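About Istitz

Who we are

Istitz supplies ticketing and access control systems to football clubs below the top divisions. The company handles season ticket sales, match-by-match sales, turnstile entry and attendance reporting. It does not resell tickets and holds no allocation of its own at any ground.

Our customers are mostly clubs with one main stand, two or three covered terraces and a small office staff. Many of them moved to us from paper books or from a general events system that had no concept of a fixture list. The difference matters in practice. A postponed match has to keep its tickets valid for the new date, a cup replay has to be priced and put on sale within hours, and a season ticket has to cover league matches but not always cup ties.

What we supply

The service has four parts, which can be taken together or separately.

Milter is the sales system. It runs the club's online ticket page and the ticket office window from the same seat plan, so a seat sold at the window is removed from the online plan at once. It supports reserved seating, unreserved terracing and mixed grounds. Concession prices are set by age band and checked at the point of sale.

Fovuto is the turnstile reader and its software. Each reader accepts printed barcodes, phone barcodes and season cards. It keeps a full copy of the day's valid tickets, so entry continues if the network connection at the ground is lost. Scans made offline are sent to the club's server when the connection returns.

The third part is reporting. Attendance is shown by stand and by turnstile, and is updated every 90 seconds while gates are open. The final figure is split into season ticket holders, home sales, away sales and complimentary entries. Clubs can export it in the format their league asks for.

The fourth part is matchday support. A support desk is staffed from 10 am until the final whistle on any day a customer club has a home fixture, including evening matches.

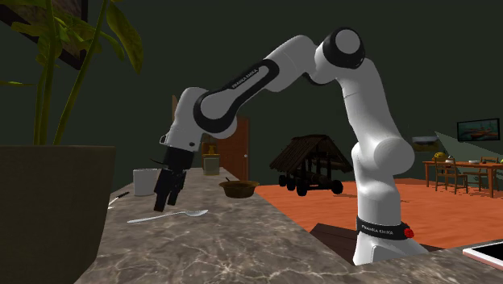

How we work with clubs

A new installation normally begins in the close season. We visit the ground, draw the seat plan and agree a numbering scheme for any area that does not have one. Restricted views are marked on the plan and carry a note that the buyer sees before paying. The club approves the finished plan in writing.

Existing season ticket records are then imported. Records with no valid postal or email address are returned to the club for correction and are not put into the live system. Seat locations held by existing season ticket holders are reserved until the club's own renewal deadline, after which they are released automatically unless the club tells us otherwise.

Training for office staff takes 2 sessions. The first covers renewals and general sales, and the second covers refunds, duplicates, postponed fixtures and away allocations. Turnstile operators are trained at the ground, using the readers they will use on matchdays.

Before the first competitive fixture we ask each club to run the system at a friendly or a reserve match. Any faults found are logged and given a priority, and the club receives a copy of the log.

Our history

The company began as a repair firm for mechanical turnstiles, trading as Eberhard. Counting mechanisms were the main source of work, and the first electronic product was a sensor fitted to an existing turnstile to replace the mechanical counter. Ticket scanning followed, then sales. The present name was adopted when the sales system was released.

The Eberhard name is still used for the repair and servicing side of the business. It maintains full-height and half-height turnstiles of most common types, including those not connected to our own readers. Parts are held in stock for older models where they can still be obtained.

There are now 27 clubs using at least one of our products. The smallest ground in service has a capacity of 1,127. 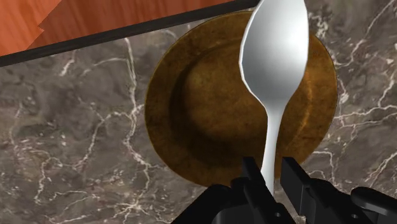
Data and payments

Supporter records belong to the club. We process them on the club's instructions and do not use them for our own marketing. Card details are handled by the club's payment provider and are not stored on our servers. A club that leaves us receives a complete export of its supporter, seat and sales records, after which our copy is deleted.

Booking fees are set by the club. Our own charge is a fixed annual licence plus an amount per ticket issued, with season tickets counted once.

Contact

Clubs interested in a demonstration should write to the sales office, giving the ground capacity, the number of turnstiles and the current ticketing arrangement. Requests for installation before the new season should reach us by the end of January. Supporters with a question about a ticket should contact their club's ticket office, as we cannot amend or refund individual orders.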